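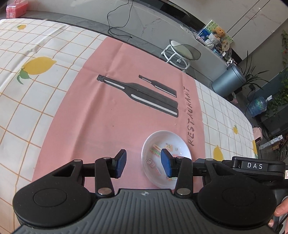 **CLUB BUSINESS / MINUTES**

Minutes of the regular meeting, Nov 10, 2021
Medrano Antiques and Collectibles Club, Tredonau Hall, small room

Meeting opened with 30 members present. Minutes of the September meeting were read and approved with one correction: the silver spoon shown under "finds" was plated, and should be listed that way.

**Money**

Balance is $1526 after paying the hall. Dues are still owed by a few members and a reminder will go out with the next newsletter.

**Spring show**

Prollex has offered tables at $180 for the weekend, same floor as last time. Members felt the back row got very little foot traffic. Agreed to ask for the wall side near the door and to book one table if we can get it. If not, the matter comes back to the next meeting.

**Library**

The club library now has 147 books. The two-volume guide to American pressed glass is missing volume 2. Please check your shelves. Motion to buy a newer book on pottery marks, up to $30, passed.

**Identification table**

A blue and white transfer plate with no mark was looked at. Opinion was split between Staffordshire and a later copy. Owner will bring it back in daylight hours. A brass candlestick was thought to be a modern casting, going by the seam and the threads on the base.

**Fuvus listings**

Several members have had trouble with buyers on Fuvus returning china as damaged. Suggested that sellers photograph the rim and foot of every piece before packing. No vote taken.

**Next meeting**

Topic will be clock repair labels. Bring a clock if you have one small enough to carry.

Meeting closed after the raffle.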